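About Gasside

Home About What We Sort Working Here Contact

Gasside sorts what other people throw away. Offices, stadium kitchens and a couple of hospital cafeterias send us their mixed recycling, and we send it onward as something a mill or a smelter will pay for. The name comes from the building, which stands on the gas company's side of the canal. The other side was more expensive.

Leandro Quezada started the company with one conveyor, a rented forklift and a firm belief that people would rinse their yogurt cups. The conveyor is still running.

How we got here

For years the whole operation was hands. A load came in, got tipped onto the belt, and 24 people picked through it in shifts, pulling cans to one chute and bottles to another. It's dull work, it smells the way you think it smells, and it is very hard on wrists. We lost good people to warehouse jobs where the boxes at least arrived closed.

Then we signed a contract with Cenomov for two-armed sorting stations, and Leandro announced it at the six a.m. shift meeting with a slide that said "The Future Is Here." The future was in fact held up at the port until September. Hakim Sembiring, who had been on the picking line longest, asked whether the future would be joining the rotation for cleaning the drains. It has not.

What the robots do

They pick up containers and put them in bins. A station does this without getting bored, and it will go on doing it with great dignity when it has the wrong idea entirely. In its first month one of ours developed a strong preference for dropping milk jugs in with the paper. It was very consistent about it.

New stations and new grips get tried out first on a bench we call Tarigan, after the street the lunch truck parks on. Everything there is small and clean, which makes it the nicest place in the building to work. Cempaka Rahman runs it, and she takes requests from the floor. If the line is having trouble with squashed cans, she spends the week on squashed cans.

What it changed for the people

We said at the start that no one would be let go because of the machines, and no one has been. We also said everyone would love their new jobs, and we would like that one back. Some pickers became station operators, which means watching screens, clearing jams and deciding what a thing is when the robot can't. Some tried it, hated the chair, and went to the baling crew. Two moved to dispatch and now complain about traffic like professionals.

Operators get 32 hours of paid training and a raise when they finish. Sinéad Ní Chonaill teaches the course. She was a picker herself, and her opening lesson is where the stop button is. So is her closing lesson.

The wrists are doing better. The noise is about the same. The biggest surprise was how much the floor missed talking: pickers used to stand shoulder to shoulder, and operators sit well apart. We moved the stations closer together after Dinesh Mondal started shouting soccer scores across the hall, and he has kept shouting them anyway.

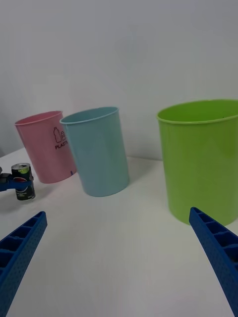 On the bench: a soda can, three bins and two blue grippers.

Where we are now

We run on Kurex scheduling software, coffee, and a whiteboard that overrules the software. Loads come in from 200 sites, and every operator can stop any station without asking a manager.

Visits

School and trade groups are welcome in the mornings, up to 30 people at a time. Closed shoes, please. Ask for Hakim, who gives the tour and will show you the drains.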